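Skusico opens its shared workshop for a weekend of home-built robot arms

Contact: Snædís Ketilsson, Skusico workshop desk, Jundham
For release: any time, please share

We're doing it again! Skusico, the shared workshop in Jundham, is opening its doors on Sunday for anyone who has ever wanted to build a robot arm at home and got stuck somewhere between the motor order and the first wiring diagram. I'm Snædís, I run the front desk and the parts wall, and I got talked into writing this because I complained about the last press release being dull.

The project is called Estska. It's a small desktop arm that members have been working on since the winter, mostly in the evenings, with a lot of tea and a fair amount of swearing at set screws. Johannes Visser drew the first version on the back of a delivery slip. Afia Sarpong redid the shoulder after the printed one sagged, and hers is the one in the plans now (the old one is holding a door open, if you want to see it). The plans are free. You can take them home, change them, build one in your garage and bring it back to show us.

We've been reading up on handling flowers too, mainly because Augustina Agbeko grows them and wants an arm that can move a stem from a tray to a vase without bruising it. That has turned into the main challenge for Sunday – pick up one stem, put it down somewhere else, leave it in a state you'd still give to your mother.
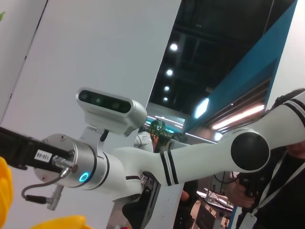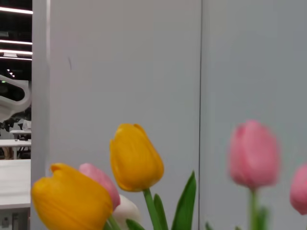 Estska is a lot smaller than a factory arm and it's meant to be built with hand tools, a borrowed drill press and whatever printer you can get time on. The part people always get stuck on is the wrist. You want a camera up there, you want a gripper out front, and you want the cables to go somewhere sensible while the whole thing turns. Having the depth camera on its own white bracket above the wrist, with the gripper bolted to a round flange, is the layout we've gone for as well, and Abdul-Rahman Amegashie has made a bracket file that fits our smaller joint. His first try put the cable right where the elbow folds. The second one is better. Leave yourself more slack than you think, then tie it down and swing the joint by hand before you power anything.

For the stem challenge we'll supply artificial flowers, so please don't raid your neighbor's beds. Augustina will judge. She's strict about petals.

We have room for up to 20 people at the benches, and there are two finished arms to practice on if you don't have one of your own. Kids are welcome with a grown-up. If you're bringing a build from home, bring its power supply too, and write your name on it, because I have a whole drawer of orphans from last time. The Aidoo hardware shop down the street is keeping its side door open for us that day, so if you run out of M3 screws you won't have to go far.

Doors open at 10 a.m. and we'll start the challenge after lunch. Soup is on us, bread is on Johannes. There's no fee, but do let the desk know you're coming so I can set up enough benches.

People writing about the workshop are welcome to drop in, talk to the builders and try an arm. Ask for me or Afia. She knows the answers and I know where the parts are.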